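The Knitwear Drawer, Emptied and Put Back
A small gallery from the Prollham house

Every January I do the woollens and the knits, and every January I forget how much I enjoy it! There is something lovely about having the whole lot out at once, the good jumpers and the bobbly ones and the cardigan I swore I'd mended, and then seeing it all go back into baskets in some kind of order. I started after breakfast and by 1130 I had the kettle on and the big white board out on the table, which is my favourite surface for folding because you can see every crease and every bit of fluff.

Thank you for all the kind words after last winter's page, Rivadeneyra readers, you are a patient bunch.
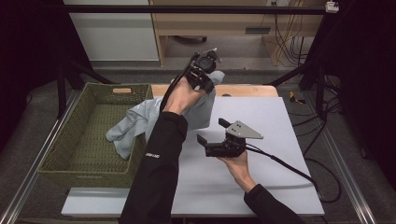 Baskets are what got me hooked on all this in the first place. I used plain plastic tubs for years and they did the job, but I never once looked forward to opening the cupboard. Then I found the woven ones in the closing-down sale at Sornley and carried as many home as I could manage on the bus. The olive green is the one I reach for most, and I love it with pale grey-blue knits, the two colours look so calm side by side. It's a nice plain rectangle as well, so it sits square on a shelf, and there's a handle slot in the end wall, so you can hook your fingers in and pull the whole thing towards you. The weave is tight, too. My old willow basket used to snag everything I owned, and I still find little pulled loops in my Plolimow cardigan from those days.

A few things I've settled on over the years, for anyone starting their own:

Keep knits folded. I hung mine for ages and ended up with shoulders like coat hangers.

Fold to the width of the basket, then stand the folded pieces up on edge like books. You can see every one of them at a glance and you stop digging to the bottom for the same two jumpers.

Don't cram. My largest basket will take up to 25 thin tops if you really push, and I know this from having pushed, and then having to iron the lot.

Cuffs go in first, then the body gets folded over them. My neighbour Sándor Szilágyi does it the other way about, cuffs on the outside so he can tell what's what without unfolding anything, and I have to admit his shelves look terrific. We've agreed to disagree over a slice of his walnut cake.

I do like to look closely at each piece as it goes by. Ribbing especially! It's such a clever bit of knitting, all that stretch from nothing more than changing stitches, and it's the first place to show its age. I check the cuffs for gaping and the seams for popped stitches, and anything that needs a needle goes on the arm of the sofa for the evening. There's a decent pile there already, mostly socks, plus one very sad mitten.
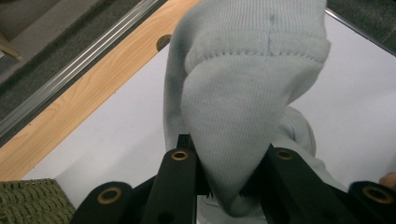 Light grey-blue knit, with a deep folded cuff and a row of stitching along its lower edge.

I could look at ribs like that all day. The way they draw in together when the fabric is gathered up, with soft little shadows running down the sides, makes me want to get my needles out again. I have a half-finished scarf somewhere in that exact sort of colour, started from a pattern numbered 934 in an old leaflet of my aunt's, and I've a feeling it's at the back of the airing cupboard.

Scarves, hats and gloves are next, along with the long shelf over the stairs, and I'll add those pictures to the gallery once they're done. If you've got a basket you love, or a better way with polo necks (mine always slump), do leave a note in the guestbook. I read all of them, usually with a biscuit.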